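Is the Old Desktop Worth Opening? Report on the Parts Recovery Project

Reading time: 4 min

Our school sends its dead computers to a recycler called Plinetti. The recycler's flyer says a retired office desktop is "mostly reusable" and that "anyone can recover the parts in minutes." The district newsletter repeated this in December and nobody seems to have asked where it came from. Our group picked it as our project because we didn't believe it.

What we wanted to find out

We had two questions. Can a beginner get the useful parts out of a business desktop without breaking them? And once the parts are out, does anyone want them? The flyer talks a lot about the first and skips the second.

What we read first

The handout we were given, the Cheetham guide, runs through the usual order: unplug, ground yourself, side panel off, lay the case flat, photograph the cables, then drives, cards, memory, power supply, board. It's a decent list. It also gives a total of 3,000 machines "diverted" by schools in one year, with no word on whether diverted means reused, stripped for metal or stacked in a warehouse. We left that number out of our findings.

A second source, a parts price sheet from Drovine, lists 1,093 used components. We checked it for the kinds of parts we had and found most of them at prices lower than the postage. Memory was the exception. The sheet is also a seller's sheet, so the prices are what they ask and we have no way to know what they get.

What we did

We worked on 9 desktops over the term. All had the side panel removed before we started timing, which already makes our times look better than they should. For each one we wrote down how long it took to reach the drive, the memory and the power supply, and whether anything was damaged.

What slowed us down

Tool-free designs are the big selling point of these business cases, and some of it is fair. Colored clips and tabs do tell you where to press, and the expansion cards were easy. But "tool-free" stops at some point in every case and then you are looking for a screwdriver. The drive cage area was the worst. Metal brackets sit close to the board, and the cables pass under and around them in ways you can't follow until the cage is loose. Pulling first and looking second is how we lost a connector on 2 of the machines.

Cables were the other problem. The guide says to photograph them before touching anything. We did, and the photos were less help than we expected - when almost every cable in one corner is black, a picture mostly tells you that they are black. Bits of masking tape with numbers on them worked better and cost next to nothing.

Results

Drives and memory came out of all the machines in working order as far as we could test them, which was not very far. Power supplies came out fine, but we had no safe way to test them under load, so we're not calling them reusable. The boards are the part we argued over. They look valuable. Each one fits a particular case, and a loose board without its case is hard to place with anyone.

So "mostly reusable" is true by number of parts if you are generous, and a lot less true if you count only what somebody would take. "In minutes" is true for memory. For the whole machine it is wrong.

Weak points in our own work

Nine machines is a small group, and most came from the same office. We got faster as we went, so the later times can't be compared with the first ones. We'd want someone outside our group to repeat it with Plulanine's checklist, which we only heard of in the last week. 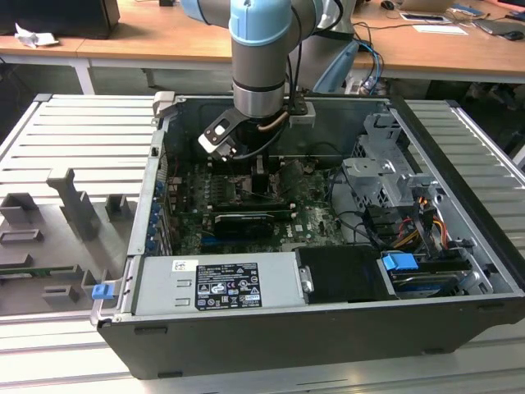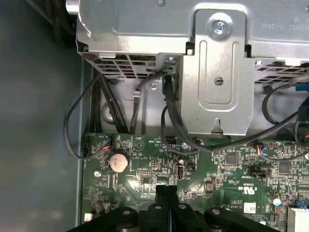

Two views inside an opened desktop: the case on its side, and the drive cage with the black cables beside it.

Comments

The masking tape tip is good. I use colored tape, same idea.

Did you wipe the drives? You say they worked but not what happened to the data on them.

I think you're too hard on the flyer. It's a flyer.

Contact | © Student Projects | Back to top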